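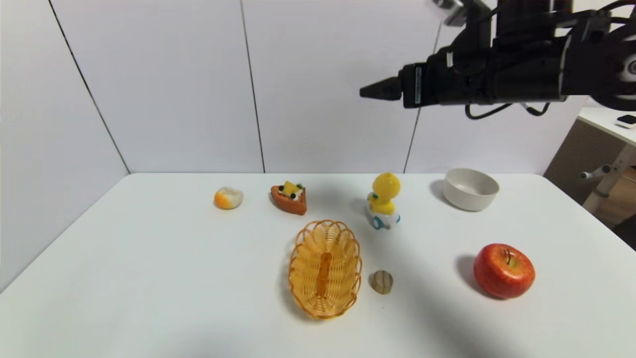 ## White table for toy food and small stuff, worth it or not?

**katia_morelli** wrote:

Wall panels are staying, so please skip those. My question is the table. I sort and sell secondhand play food (buns, cake slices, the odd duck on wheels) and everything gets laid out on white before it goes in a box. The Petari top was sold to me as "no glare, wipes clean forever." I paid 397 for it. I have my doubts about both halves of that sentence.

**flaltorden_fan** wrote:

397 for a white slab? I'd want legs made of silver. A door from the salvage yard does the same job for 20.

**katia_morelli** wrote:

A door has a hole in it where the knob goes.

**ettore_s** wrote:

Flaltorden, you say this in every thread and you've never posted your door. White is fine for sorting. Dark berries on a cake slice show up, a bun with a white top doesn't. Half of play food is cream and frosting, so half of it vanishes. I went to gray and stopped losing things.

**merle_tm** wrote:

Don't buy the vanishing argument. You get a shadow under every piece if the light is halfway decent, and the shadow is what your eye picks up. What I don't believe is "wipes clean forever." Mine is a Cuvico, same idea, and by February it had a yellow ring where I'd left a mug. Ask the seller what "forever" means in writing. 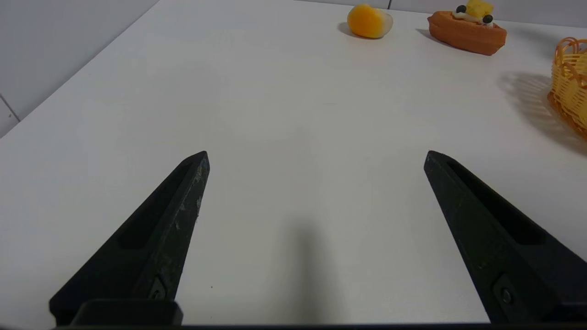

*The top toward the wall end, with the tile seam on the left.*

**ettore_s** wrote:

Looks matte there, I'll give you that. But matte in one shot doesn't mean much. Move your head a foot and see.

**fiorella_c** wrote:

Everybody is arguing about color and nobody has asked how she stores the stuff. If it all comes out of one bin and goes back in one bin, the table could be purple.

**katia_morelli** wrote:

Five bins, Fiorella. Fruit, bread, sweets, animals, and "what is this."
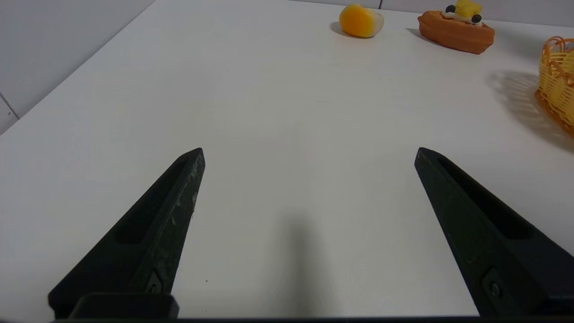
My rule for the last bin is that a piece gets one chance on the table, and if I can't name it by the time the rest is sorted, it goes in the mixed bag at a lower price. I know people who spend an evening looking up a plastic fruit and I don't see the point. The yellow-orange one near the back edge is a good case. Mango? Half a peach? Buyers want the word in the listing, and if I pick wrong I get a message about it. And yes, Ettore, from that side the surface does have a bit of shine, so "no glare" was a stretch.

**ettore_s** wrote:

Thank you. Peach, by the way.

**merle_tm** wrote:

Mango. A peach half would have a pit or a dent for one, and I wouldn't swear to either from here.

**flaltorden_fan** wrote:

Put "fruit" in the title and sell it. You're all making work.

**fiorella_c** wrote:

"Fruit" gets no searches. I tried it with a mixed lot of 77 pieces and it sat there until I retyped the whole listing with names. I'd write "mango or peach" and let them argue.

**katia_morelli** wrote:

Doing that. As for the table, I'm keeping it until the return window is nearly up and leaving a wet tea bag on one corner overnight. If it stains, Petari can have it back.

**merle_tm** wrote:

They won't take it back with a stain on it. Read the terms first.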